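Keabetswe Magagula wrote:
> The Volness council wants our comments on the heat network
> by the end of June. Has anyone read the whole draft?

I have, all 119 pages. The target is an 80 per cent cut in emissions from heating, with the two school boilers going first. Most of the detail is in annex 11.

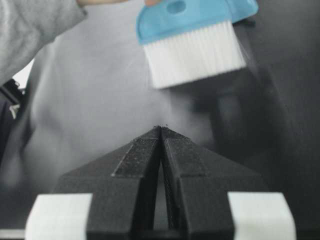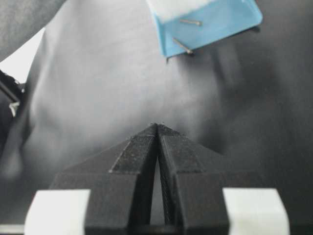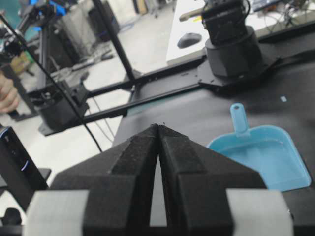 Does the draft say who pays for connecting older houses?

The council pays up to the meter — the owner pays for any pipework indoors. Tenants pay nothing under the draft, but I can't find where that is guaranteed.

I'd like us to ask for that in writing. Ruan has the figures for Matlala Road and will post them here. Send me any other points and I'll add them to our reply.

Oldřich Baláž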